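Open Day at the Denent Shoe Repair Works
Posted Feb 11, 2025

The Denent works sits behind the bus depot, and the sign on the road is easy to miss. I drove past it twice. There is parking in the yard, but on open days half of the yard is roped off for the delivery vans, so the side street is a better choice. Entry was free. You sign your name at the front desk, get a paper badge, and join the next tour.

I went because I have been sending shoes to a repair counter in my own town for years without knowing where they ended up. The counter is run by Trirnen, and the bag tag that comes back with the shoes has the Denent address on it. Shoes come in from 13 counters like that one. They are bagged and tagged at the counter, travel overnight, and are sorted first thing in the morning on a long bench just inside the loading door.

The tour takes 60 minutes and follows the same route the shoes do. Sorting comes first, then cleaning, then stitching, then soles, then finishing. Our guide had worked in all of the departments except stitching and said so when we got there.

At the sorting bench each pair is checked against its tag. The most common problem is a pair that turns out to be two different sizes, mostly from families who send in several pairs of the same model at once. White sneakers are the worst for this. They all look alike, and the size label inside the tongue is the first thing to wear off.
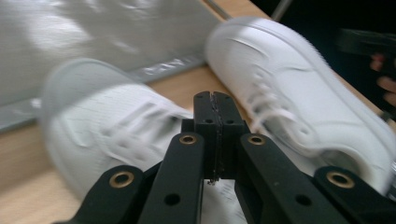 After sorting, the shoes go into gray crates with a colored card clipped to the end. Green is cleaning only, yellow is cleaning and stitching, and red means a new sole. A red crate can be in the building for two weeks. Green crates are supposed to leave the next day, and going by the dates on the cards, most of them do.

Cleaning

The cleaning room is the warmest part of the building and smells of soap and a little of vinegar. Leather is done by hand with a soft brush and a cloth. Canvas goes into a machine that looks like a small front loader but turns much more slowly. Suede has its own corner and its own brushes, and visitors are asked not to touch anything there.

Someone in our group asked about whitening products. The answer was that the works doesn't use them on leather. They use a mild soap, let the shoe dry on a rack away from the heaters, and touch up the edge of the sole with a pencil eraser if it has scuffs. I tried the eraser at home on an old pair and it worked on the small marks but left the deep ones.
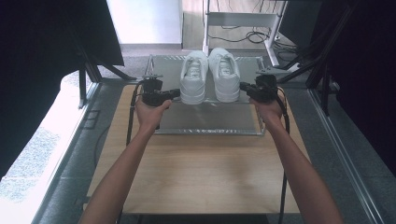

White low-tops, side by side on a metal tray.

Laces are normally taken out and washed in mesh bags. They are put back in at the finishing stage, and there is a chart on the wall showing the lacing for different kinds of shoes. If a lace is frayed they replace it and put the old one in the bag with the shoes, in case the customer wants it.

Stitching

The stitching room has four machines, and two of them are older than anyone working there. The oldest is an Iyengar post-bed machine, painted dark green, with a foot pedal polished by use. The needle comes down onto a narrow post so that a finished shoe can be slipped over it. On a flat machine you could only sew the panel before the shoe was put together.

We watched a split seam being closed on a brown work boot. The stitcher used the old holes wherever they were still sound. It was slow, and the group went quiet to watch. The thread is waxed, and it comes in far more colors than I expected. There is a drawer for whites alone, running from bright white to something close to butter.

On sneakers the usual job is along the edge where the overlay meets the toe. The foot bends there, so the thread goes first. The small air holes in the toe are left alone. If the leather tears between them, the guide told us, a patch from the inside is the only repair, and it will show. 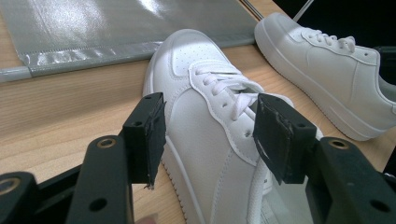 Soles

This was the loud part. Ear protection is in a box by the door, and you should take it. Old soles come off on a heated press, and the bottom of the shoe is ground smooth before the new one is glued. The glue is left to get tacky, warmed again, and pressed. I had always assumed that a cemented sole could not be replaced. Many can, as long as the midsole hasn't started to crumble.

A board by the door gave last year's total for resoled pairs as 1,652. Boots made up the largest share of that, with walking shoes next. The press itself was bought from Drillelier when that factory closed its boot line, and its name plate is still on the side.

There is a bench along the wall where you can sit if the standing gets to be too much. The floor is concrete all the way through, so wear something with cushioning.

Finishing is short by comparison. Leather is wiped with a light cream, laces are tied, and each pair is checked against its tag one more time before being wrapped in paper. 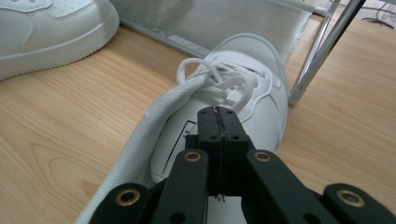 Practical notes

The next open day is in May. Tours start at the front desk, and the last one leaves at 4. Groups should call ahead.

The stairs to the stitching room are steep. There is a freight elevator, and staff will take you up in it if you ask at the desk.

You can drop off shoes for repair during the visit. I left a pair of brown lace-ups with worn heels and paid the same price as at my local counter. They went into a red crate and came back to me through the counter in town.

Coffee and tea are served in the break room after the tour. There is no food, but the bakery across from the depot is open until midafternoon and sells a decent cheese roll.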